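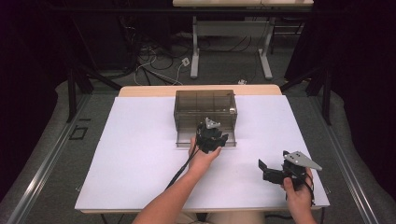
*Page last changed: June, by Celeste Veloso*

## 6. When a gripper stops closing all the way

This is the fault I get the most messages about, so it gets its own section. You squeeze, the fingers start to move, and then they quit with a gap still between them. On the screen you'll see code 524 (finger travel short). It looks scary the first time! Most of the time it's a cable or a tired zero point, and you can fix it at the table.

**Caution:** Let go of the trigger and keep your own fingers out of the jaws until step 3 is done. A stalled gripper can snap shut when the fault clears. Nuno Baptista got a nasty pinch that way and would like you to learn from it.

1. Stop the recording in Ninis and mark the take as bad. Don't trim it and keep the good half (I've tried, the finger widths are off well before the code shows up).
2. Set both grippers down on the table with the jaws pointing away from you.
3. Switch off the Skirnance power box and wait 9 seconds.
4. Follow the cable back from the gripper along your forearm. If it's pulled tight when you reach for the far side of the table, give it more slack. Check that it isn't caught under a stand or your chair.
5. Push the plug in at the gripper end until it clicks.
6. Switch the power back on and leave the triggers alone until the light stops blinking.

Now for the zero point. Move whatever you're working with toward the back of the table so you have clear space in front, and let the fingers open as wide as they'll go.
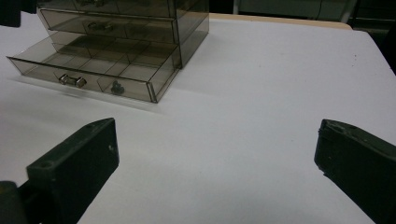
7. With the fingers wide open and touching nothing, press **Set open** in Ninis. The reading should settle at around 845.
8. Close them slowly, with nothing between the tips, and press **Set closed**.
9. Open and close a few more times. If the code stays away, start a fresh take.

**Note:** If the open reading keeps drifting, look at the screws that hold the fingers to their mounts. Gonçalo Serrano found one on our left gripper that he could turn by hand. Snug is fine, please don't crank on it.

**Note:** Drawer tasks seem to bring this on more than anything else we do. People pull on a small handle at an angle, the drawer sticks, and they squeeze harder. Line the jaws up with the handle first and pull straight back. If it still sticks, let go and try again.

Still getting 524 after two rounds of this? Stop using that gripper, put a tag on it, and send the log to Tymofii Kuzmenko along with the cable you were using.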